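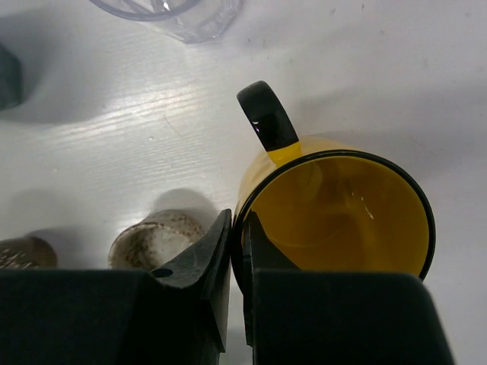
Dayana Arellano wrote after the October post to object that a mug with a dark handle and rim should never be stored by hanging, as the handle takes the whole weight and the rim knocks against its neighbour. Her objection has been considered, and the advice given here is amended accordingly.

Mugs in this household are now kept upright on the lower shelf, in a single layer. The hooks have been taken down. Yellow mugs with black trim, which I continue to favour for the morning table, stand at the front, where they are easily reached.

Readers have also asked about capacity. A mug of 400 ml is suitable for tea with milk. Coffee is better served in something smaller, and I use the Felodeo cups for that purpose.

Washing is to be done by hand, with a soft cloth. Tea stains may be left overnight in warm water and bicarbonate of soda. The matter of saucers will be dealt with separately.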